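Flinura project, bimanual manipulation group
Minutes of the method review, Tuesday, October 7, 2025

Present: Lucrezia Rizzi (chair), Remedios Sepúlveda (minutes), Anton, Paredes
Apologies: Brallero

1. Previous minutes
Accepted with one correction: the loss weight on gripper closure was halved, not removed.

2. Chair task, data status
RS reported 1342 demonstrations recorded. After filtering for dropped joint readings and operator aborts, 1244 remain and are used for training. Target stays at up to 2000 by December. The task definition is unchanged: approach the chair at the desk, place one end effector at each side of the upper part, move the chair on its casters to the goal pose.

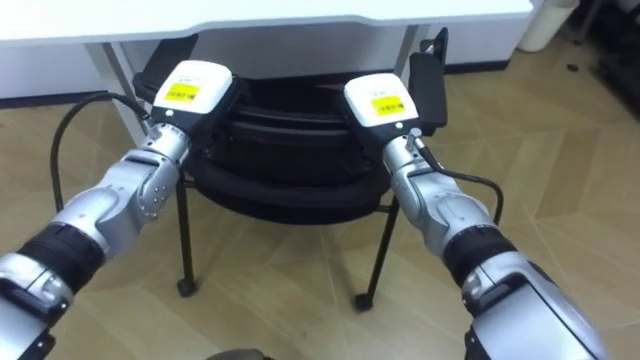 LR asked whether the contact phase is segmented by force threshold or by hand. RS: by threshold on wrist torque, then checked by hand where the two arms disagree by more than 9 control steps. Paredes considers the check too lenient, as a late second contact turns the chair before the push starts and the policy learns the turn. Agreed to report results with and without the late-contact episodes.

3. Asymmetric end effectors
Paredes summarized the comparison of the shared action head against separate heads per arm. With matched grippers there is no clear difference. With a gripper on the left and a hand on the right, the shared head tends to close the hand too early, above the seat. Separate heads reduce this in replay. Hardware evaluation is incomplete and no figure will be quoted yet.

LR noted that the left arm can clamp a rear post while the right hand is still open, so the label "grasp" covers two different states. Proposal to split it into "left closed" and "both closed" was adopted.

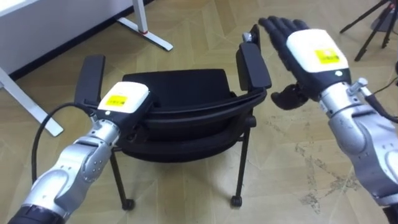 4. Actions
RS: rerun segmentation with the split label; list the late-contact episodes.
Paredes: complete the hardware evaluation of separate heads, same start poses for both conditions.
Anton: check time offset between wrist torque and head camera streams.
LR: send revised method section to Brallero for comment.

5. Any other business
None. Next review after the rerun is complete.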